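Right, the grooming table saga. I promised a few of you an update back when I was still moaning about my knees, so get the kettle on.

For anyone new, I groom dogs from the converted garage behind our house in Skonimbridge, mostly small scruffy ones and a handful of very large ones who think they are small. For years I worked on a fixed-height table that came with a second-hand bath, and the bath was fine but the table was a misery. Too high for a Newfoundland, too low for a Yorkie, and no room underneath for my feet, so I stood with my hips twisted all day like a badly parked car.

I went back and forth between two electric lift tables. The first was the Tritix, which is lovely to look at and has a big flat foot pedal you can find without looking down. The trouble is that it only drops to 486 mm. That sounds low until you ask a stiff old Labrador to step up onto it! The other one was the Brerel, which goes right down to 201 mm and has a scissor base, and that one number more or less made my mind up. It's £1,443 with the arm and the side shelf, and I did have to go and sit in the garden for a bit after I'd paid.

Delivery was in August, in that sticky week when everyone wanted their dog shaved at once. Two chaps left it on a pallet at the end of the drive and went. It weighs a ton. Nima Heydari from three doors down helped me walk it up the drive on a sack truck, stopping every few feet to tell me I should have got the folding one (he has a cat, so I'm ignoring this).

Putting it together wasn't bad. The base comes in one piece, the top bolts on with eight bolts, and then there's the arm clamp, which I put on backwards, took off, and put on backwards again. The instructions show it from underneath for some reason. If you get one, the wide side of the clamp faces the dog.

I also changed how I set up the rest of the room, as the old layout had me walking round the table for everything. Now the dryer is on the wall behind my right shoulder, the clippers sit on the side shelf, and cloths and towels have their own spot by the sink. I'd been using the same pile of grey towels for everything — ears, paws, floor, the lot — and it was getting a bit grim, so I've gone over to colours.
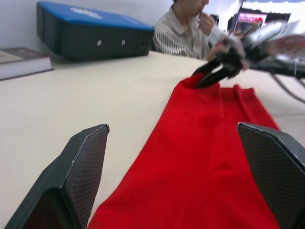
Red for bums and paws. Never for faces!

Blue is for eyes and ears, and the old grey ones are for the floor until they fall apart. Everything gets washed at sixty with no softener.

So, how's the table after a couple of months? Mostly brilliant. The big dogs walk on by themselves, even Bruno, who used to need two of us and a bit of cheese. My back is better by teatime than it has been in ages. The motor is quieter than I feared, with just a low hum, and only one of my regulars minds it.

Grumbles: the rubber top holds on to hair like you wouldn't believe, especially poodle fluff, and you need a stiff brush to shift it. The cable is too short. And the height buttons are on the side where I stand, so I've bumped them with my hip more than once and sent a startled Westie slowly towards the ceiling. There's a lock switch, I just forget it.

I've still got the old table if anyone local wants it for over £20 and a packet of biscuits. It's solid, if ugly, and would do nicely for puppies or potting plants. The Tripathi drying cabinet question will have to wait for another post, as I'm still waiting for them to ring me back about the vent.

Contact me | © Garage Grooming Diary | Back to top

This blog uses cookies to remember your settings and count visits. By carrying on reading you agree to this. OK | Find out more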